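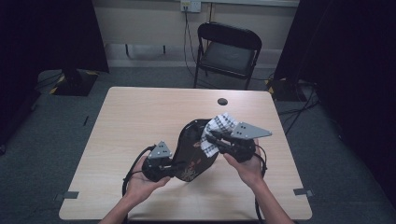 Watomari Hand-Held Gripper Pair
Operating rules and station requirements

Product | Station requirements | Cable rules | Handling rules | Inspection | Ordering

Overview

The Watomari pair is a set of two hand-held grippers for recording manual work on cloth, bags and other soft goods. The operator holds one tool in each hand and does the job with the tool fingers. The recordings are used to train and test robot handling software. No robot arm is needed at the station.

This page sets out the rules that apply to every station where the pair is used. They are taken from the Grekatard station standard, issue 7, which is supplied in print with each order. Where a site has stricter rules of its own, the site rules apply. Where the printed standard and this page differ, the printed standard applies.

Supplied items

Left gripper and right gripper, with top plates fitted
Data and power cables, one per gripper
Recorder unit
Finger blocks, one spare set
Bushings, one spare bag
Setting gauge for finger gap
Grekatard station standard, issue 7, printed
Log book

The table, chair, curtains and cable covers are not supplied.

Station requirements

The table must be rigid, with a flat top and no loose edging. Rounded corners are preferred. The top must be wiped down before the first session of the day and left to dry. Polish and silicone spray must not be used on the table or within the curtained area.

The operator must be able to reach all four corners of the working area without leaning on the table. The working area is marked at the table edge, not on the top, so that the markers do not appear under the cloth during handling. Markers must be flat and must not catch on fabric.

A chair may be placed at the station. It must stand clear of the operator's side while a session is running. Folding chairs must be fully opened and locked.

Backgrounds should be plain. Dark curtains may be used to close off adjoining stations. Curtains must clear the floor far enough to show any stand base behind them. Where a base stands in a walkway or beside the table, it must carry yellow and black marking on the side that people approach from.

Lighting must be even over the working area. Some sheen on the table is acceptable. Direct reflection into the tool camera is not, and must be corrected by moving the lamp. Do not tilt the table.

Cable rules

1. Each gripper cable leaves the tool on the outer side and runs down past the front or side of the table. Cables must not cross between the operator's hands.

2. The cable must have enough slack for a full reach to the far edge. It must not be long enough to form a loop on the floor where the operator stands.

3. Supply leads run along the wall or behind the stands. Leads in a walkway must be covered.

4. A cable must never be used to lower, hang or pull a gripper.

5. If a cable catches, stop the session, put down both tools and free the cable by hand. Do not pull it free with the gripper.

Handling rules

Hold each tool from below, with the palm up and the fingers closed around the body. The top plate is a mounting part and must not be used as a handle. Plates are bolted at the works. A plate removed on site must be refitted to the torque given in the standard and the removal entered in the log book.

The left and right tools do not carry identical plates and must not be exchanged during a session. Check the side marking before picking them up.

Items are to be moved with the tool fingers only. If an item has to be reset by hand, end the recording first. Resetting by hand during a recording makes that recording void, including the part before the reset.

Close the fingers until the item is held and no further. A steady light grip is required for bags and garments. Jerking, flicking and throwing are not permitted unless the session sheet calls for them.

Soft goods

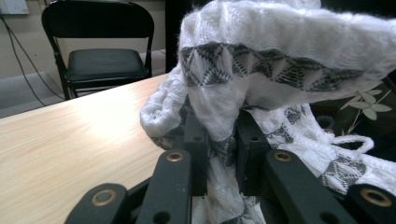
Knitted goods need a larger pinch than woven cloth. A single layer of open knit tends to stretch out of the fingers, and the stretch shows in the recording as false movement of the whole item. Gather a fold and close both blocks on it, as with the white shawl, where the fold is held between the two upright finger blocks and the rest of the knit is free to move. Printed or knitted patterns, such as the grey triangles on the same shawl, are useful for checking stretch afterwards and should be left facing the tool camera where the session sheet allows. Fluffy yarn must be kept away from the linkage bars as far as the task permits. Cords and fringes are to be kept out of the bushings.

For bags, take hold of the upper edge and lift until the base is clear of the table before moving sideways. Dragging is permitted only where dragging is the task. A cloth that is to go into a bag must be gripped away from its corners unless the sheet names a corner.

Items with pins, needles, open zips with sharp teeth or exposed wire are excluded from use with this product.

Inspection

Before each session:
Check that both finger blocks are tight and undamaged.
Open and close each tool through its full travel. Movement must be smooth.
Look at every bushing. Remove fibres with tweezers, with the cable disconnected.
Check the finger gap with the gauge.
Check both cables along their full length for cuts and kinks.

Every 200 hours of use:
Replace the finger blocks.
Check all linkage bars for bending against a flat surface.
Replace any bushing with visible wear.

Do not oil the bushings. Oil collects fibre and will mark light fabrics. A tool that fails any check is withdrawn from use and tagged. It may be returned to service only after repair and a repeat of the full check.

Session records

The log book entry must give the station, the tool serial numbers, the item used and any stoppage. Void recordings are listed and kept. They must not be deleted at the station.

Ordering

Watomari hand-held gripper pair, complete: order code 1710
Stevens cable cover, straight: ordered separately
Printed standard, further copies: ordered separately

Orders and repairs are handled by the Sulatville depot. Tools returned for repair must be packed with the fingers closed and the cables detached. Include a copy of the last log book page.

Page revised 2024-01-24. Next scheduled review: November.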